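Stelumstead Tidy-Up Challenge

The Stelumstead Tidy-Up Challenge is a yearly student contest in home robotics, run out of the town's technical college and open to school clubs and first-year college teams. Students write the program for a two-armed robot that has to pick up cans from a living room floor and put them in a bin. All of it happens in simulation, so a team needs little more than a decent computer and a good deal of patience. The contest is usually held in June, and most clubs start getting ready for it in the winter, when the evenings are long and there isn't much else on.

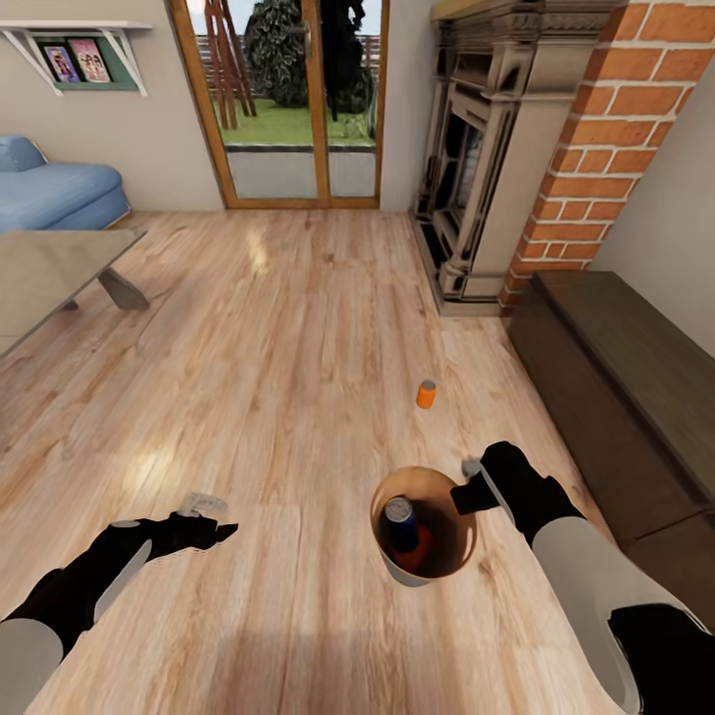
Teams are free to choose how the arms share the work, and this is where a lot of the early arguments in a club tend to happen. Some like to leave the bin standing on the floor and carry each can over to it. Others let one arm hold the bin while the other does the collecting, which saves reaching but means both arms have to be thought about at the same time. The rules allow either — and they also allow a team to change its mind between rounds, as plenty of them do.

The simulated home is known among students as Lollgate, after the street where the college has its workshop. It has the sort of things a real living room has, a fireplace and a television and a long, low cabinet, and a program that works nicely in the middle of the floor may have a much harder time elsewhere. Each team gets 2 scored runs and up to 50 practice runs in the week before. 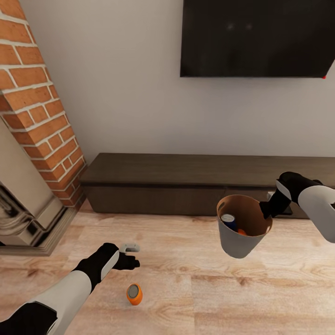
Ondieki, writing in the club newsletter, felt that the practice limit was the best thing ever to happen to the contest. Before it came in, the newsletter piece went on, students would simply run the same program over and over and hope, and now they sat down together first and talked about what they wanted the arm to do. Not every club agreed, and a few of the smaller ones asked for extra runs for newcomers, a request that is still being talked over.

Scoring is kept simple on purpose, so that younger students can work out their own results at home. A can counts once it is inside the bin and the gripper has let go of it. Points come off for knocking over a can that was standing, and for bumping the furniture. The highest score on record is 2,062, set by a team from the Tulberg school club after a very long spring of trying.
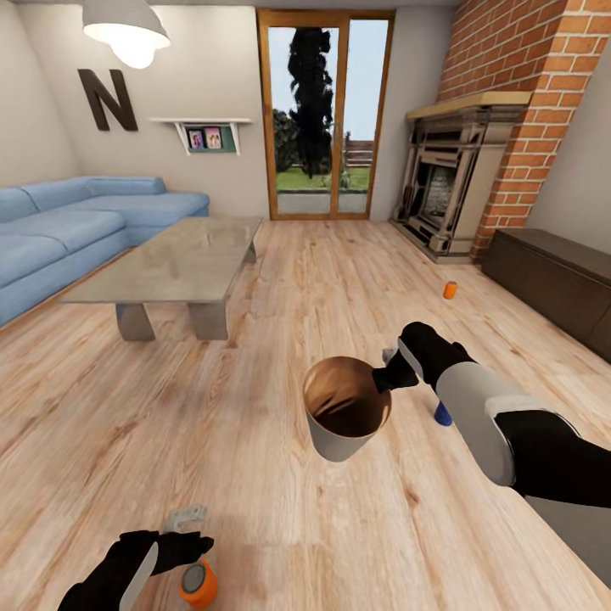 Tulberg's own write-up put the result down to slow, careful work on the grip, and remarked that the club had spent more evenings on closing the fingers than on everything else put together. The write-up was shared freely with the other teams, and quite a few of them have borrowed from it.

Holding a container by its rim is a skill that comes up again and again in the students' notes. One finger goes inside and one outside, and the two have to be lined up with the wall of the bin before they close. A rounded rim makes this fussier, and many teams use a close-up view for that part of the job, going back to the wider view of the room when they are ready to move.

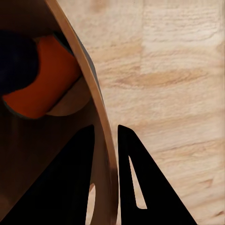
Gripper fingers on either side of a container's rim, with an orange cylinder inside.

Past programs are kept in the college library, where any club may ask to read them. New teams are encouraged to start from an older program if they like, as long as they say so in their notes — and a fair number of the entries each year begin that way.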